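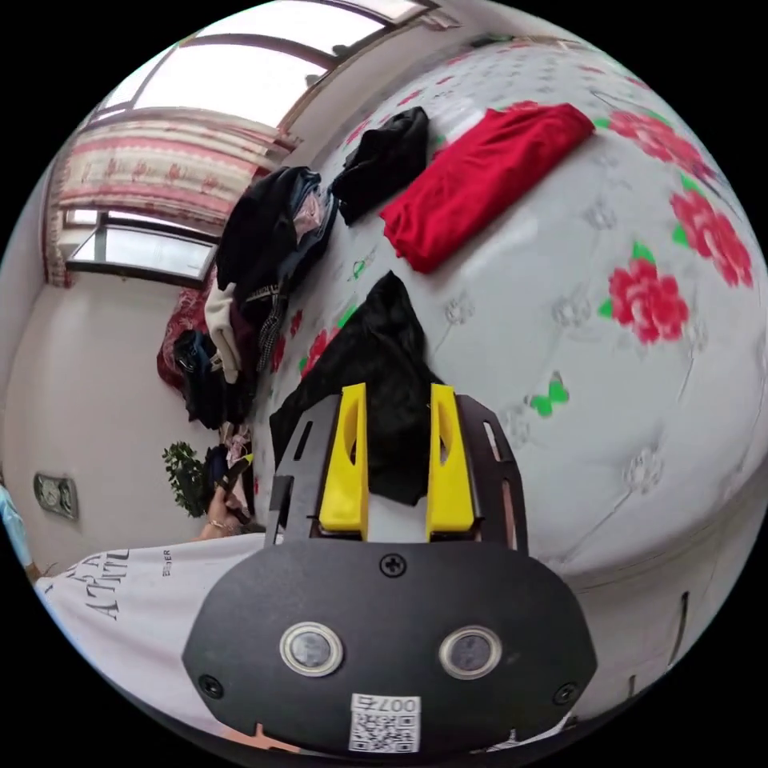 Red roses on the quilted bedspread.

Reality TV recaps: your questions, my answers

I've been writing up telly from my couch for a while now, and the same questions keep landing in the inbox, so I've finally put them in one spot. If yours isn't covered, email me and I'll get to it (slowly, if it's finale week).

What do you recap?

At the moment it's three shows. There's The Grukdale Run, which is the endurance one where ex-footy players and soapie stars get yelled at on a mountain. There's Celtier Kitchen, my comfort show, all butter and crying. And there's Sellel House, which I swore off last season and then watched every minute of. I don't do talent quests. My ears can't take the auditions.

When do the recaps go up?

The Grukdale Run airs on Sunday and I try to have the recap up before lunch the next day. The other two go up when they go up. I type while I watch, then fix the spelling over breakfast, and some weeks there's more to fix than others!

Do you get screeners from the networks?

No, I watch it when you do, ads and all. I was offered early episodes of Celtier Kitchen once and said no, as half the fun is yelling at the result along with everyone else.

Are the recaps full of spoilers?

Yep. Headlines are safe, but from the first paragraph on I'll tell you who went home. If you're a few episodes behind, stay out of the comments as well, they're worse than me. 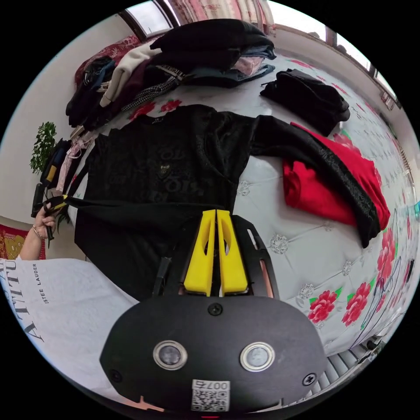
FAVOURITES, FEUDS AND THE EDIT

How do you pick your favourite of the season?

It's usually whoever is nicest when they're tired. Anyone can be charming in the opening credits. I want to see you on no sleep and cold porridge, with the loudest bloke on the team having a go at you, and still offering someone else your socks. I've backed people who were hopeless at every single challenge and I'd do it again.

Aren't the villains just edited that way?

Partly, I reckon. A season is cut down from a mountain of footage and somebody has to be the baddie by episode two. I try to remember that when I'm being rude about a person's attitude. But an editor can't put words in your mouth, and some of the things said over dinner on Sellel House were said in one long, unbroken take.

Why were you so hard on the instructors in The Grukdale Run?

I got 887 comments on that one, so I know how you all feel. I don't mind the shouting during the climbs, it's what they signed up for. What I didn't like was dragging out a contestant's family stuff in the interview room and then cutting to an ad for ute finance. I'd write it the same way today, with maybe one less swear word.

Who won your readers' poll?

The pastry chef from Celtier Kitchen, with 759 votes. The runner-up was the dog from the same show, who isn't a contestant. I've since taken the dog off the ballot and I'm still hearing about it.

COMMENTS AND THE NEWSLETTER

Why hasn't my comment appeared?

It's probably sitting in the queue. I read them all before they go up and I do sleep sometimes. Things I bin: cracks about anyone's weight, guesses about anyone's marriage, and links to places selling sunglasses.

How do I sign up for the newsletter?

There's a box at the bottom of every page. Pop your email in and click the link that gets sent to you. There are 2101 of you on the list now, which I find a bit terrifying.
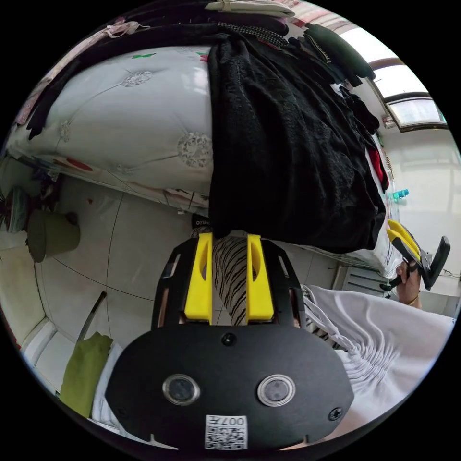 Stripes on white fabric, and yellow fingers.

Who or what is Jenkins?

Jenkins is my scoring system, named after my first telly. Every episode gets a mark out of 11. Ten wasn't enough after the famous raft episode and I never went back. Anything under four means I did the ironing during it.

Can I write a guest recap?

I'd love that! Pick a show I don't cover, keep it friendly, and send me a couple of paragraphs first so I can see how you sound. I can't pay, but I'll put your name at the top and defend you in the comments.

Will you ever go on one of these shows yourself?

I get puffed carrying the groceries in. No.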